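Urkico Lab » Gallery » Two Arms, One Table

Posted 17 Apr 2023 by Dilwyn Prydderch

We spent most of the winter teaching a pair of arms to clear a table, and the paper that came out of it has eleven plots and hardly any table. This page is meant to correct that. The method is called Murholm, after the street where the first version failed, and it has one idea in it: before the arms start to move an item, the policy has to commit to which arm will do it, and it is not allowed to change its mind halfway across.

Anyone who has watched two people reach for the same door handle will see why we thought of it. Our older policy, Paewai, picked an arm afresh at every step. It was very open-minded. It would start with the right, reconsider, start with the left, reconsider, and finish with both grippers hovering over a packet of crackers like guests at a buffet waiting for someone else to go first. We have hours of this. Reviewer 2 asked for more of it.

A few facts for people who like those. Training used 900 teleoperated demonstrations, all collected on our own tables at Zalluvdale by staff and students who now clear up their own kitchens with suspicious smoothness. The policy was trained for 36 hours and then tested on 111 table layouts it had never met, with Paewai given the same layouts in the same order. Murholm finished more of them and dropped less. It was also slower off the mark, because it stops to choose, and we have come to find the pause rather dignified.

What went wrong is more fun. Flat things were the worst. A box has sides and a jar has a lid, and either one gives a gripper something to believe in. A packet has two faces and no convictions. Picked up by a corner it swings, and the wrist camera then sees a different packet from the one it was shown a moment before. We tried adding swinging packets to the demonstrations, which helped, and we tried asking the students to hold them more steadily, which did not.

The second worst was clear plastic. On the depth image a transparent bag is mostly a rumor. Murholm would commit to an arm with great confidence and then send it to a spot just beside the bag, where there was a very good view of the table. Swapping depth for plain color at the last few centimeters fixed most of this and cost us a month — the longest month in the project, and that includes October, when the gripper controller forgot which way was closed.

Things we would do differently: start with the ugly objects, label the cables, and never again name a method before the street has been consulted. Things we would do the same: the table. It has been cleared more than 3000 times and has outlasted two desk chairs and one theory of bimanual coordination.

The usual question is whether the choice of arm is learned or whether we just told it to use the nearer one. It is learned. In most cases it does pick the nearer one, which was a humbling thing to find at the end of a long training run. The interesting cases are in the middle of the table, where the nearer arm would have to reach over something tall and the policy sends the other. Those cases are the paper, more or less.

Gallery: items from the household set, with one in the gripper. The arms are white, the joints are black, and the teal-green packet belongs to the flat and difficult family discussed above.

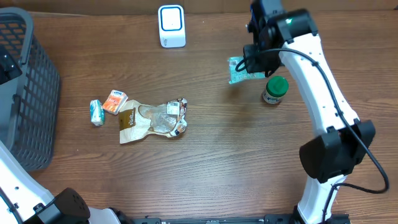 Can the Murholm policy switch arms if a grasp fails?

Only after the gripper has opened again and the arm has backed away. At that point the item counts as a new one, and the policy makes a fresh choice that may land on either arm.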